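News > Robotics > Product Updates

FOR IMMEDIATE RELEASE

Grestutari opens hand-teaching kit to small shops, schools

Temba lets a person show a robot arm a job by moving it, or by driving it from the next room. No code.

RULLCOMBE, July. Grestutari today began taking orders for Temba, a teaching kit for small robot arms. Two ways in. Take hold of the arm and walk it through the job, or sit down at the remote handle and steer it from there. Either way the arm records what it was shown, and the recordings go into a training set that the shop keeps on its own computer.

The kit ships with a remote handle, a wrist camera mount, the recording software and a starter set of foam blocks. The arm is sold separately. Temba works with the tabletop arms already on Grestutari's supported list (list is on the product page, please check before ordering, returns are a pain for everybody).

Why blocks first

Every new Temba user starts with the same exercise: pick up a foam cube, set it down somewhere else, do it again with the cubes moved. Sounds like nothing. Takes most people an afternoon to get good at.

"People grab too fast," said Hanne Mogensen, who runs training at Grestutari. "They want to get to their own parts. But if you show the arm thirty sloppy grabs you get a sloppy arm. We ask for 30 clean ones, from different spots on the table, and then we look at them together. Then people slow down."

Foam is forgiving. Squeeze too hard and the block gives a little. Come in crooked, it turns in the fingers, and the operator gets to see it turn. The company tried wood blocks early on and dropped them after a lot of noise and one chipped tabletop.

By hand or by handle

Hand guiding is quicker to learn. The operator's own arm tends to get in front of the wrist camera though, so those recordings need more trimming. Driving with the handle is slower the first day. After that most trainees prefer it, and the recordings come out cleaner.

Temba takes both in the same session. A user can rough in a motion by hand, switch over, and do the careful part at the handle. There is no restart between the two. This was the most asked-for change from the pilot group.

What the pilot found

Brurnside, a packing and kitting shop outside Rullcombe, ran the kit with 7 of its floor staff. None had programmed a robot before. The group recorded 201 demonstrations over the pilot, first with blocks, later with the shop's own small boxes and pouches.

Pouches were hard. Still are. The team at Brurnside got reliable grabs on the boxes and the stiffer pouches, and went back to hand packing for the limp ones. Grestutari is not claiming otherwise and will post the pilot notes, including the failed runs, on the Temba page later this month.

Other things that came up in the pilot and are now fixed or partly fixed:

Recordings can be tossed with one button on the handle. Before, the operator had to walk over to the computer.

The save sound is louder. Floor staff could not hear it over the conveyor.

The handle's cable is longer. A wireless handle is being worked on, no date yet.

File names now carry the name of the task. Old ones were just a string of digits and everyone hated them.

"The thing I'd tell any shop is to let the people who do the job do the teaching," Mogensen said. "Don't hand it to the one person who likes computers. The packers knew where to hold a box. I didn't."

How much teaching is enough

Depends on the job. A simple move with one object can be usable after 30 recordings. Jobs with several objects, or objects that turn up in different places, want more. The software holds up to 300 demonstrations per task before it asks the user to start a second set, and it will flag when a new batch looks very much like the old one, so poeple don't spend a morning recording the same reach over and over.

Lighting matters, and so does the table. Grestutari recommends a plain matte surface, no glare, and clearing away anything the arm does not need to touch. The setup sheet in the box covers this on one page. Please read it, a good share of the support calls from the pilot would of been answered by that page.

Training days

Grestutari is holding hands-on training at its Rullcombe workshop through the summer. Sessions start at 9 a.m. and run until mid afternoon. Groups are kept small so that everyone gets time on the handle. Schools can book a shorter version, blocks only, with the same kit and the same exercise sheet. Bring closed shoes. Lunch isn't included but there is a kitchen.

Shops that want to try their own parts should send a box of samples ahead of the visit. Nothing sharp, nothing leaking.

Availability

Orders open now through the Temba page. First kits go out in the order they come in. Pilot customers get the updated handle at no charge, they only need to send back the old one. Pricing by request, with a separate rate for schools.

About Grestutari

Grestutari makes teaching tools for small robot arms from a workshop in Rullcombe. Press questions, interview requests and sample recordings: ask for Hanne Mogensen at the workshop's main desk, mornings are best.
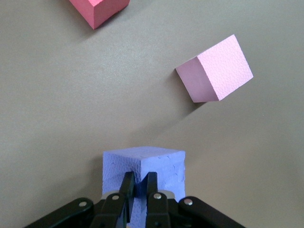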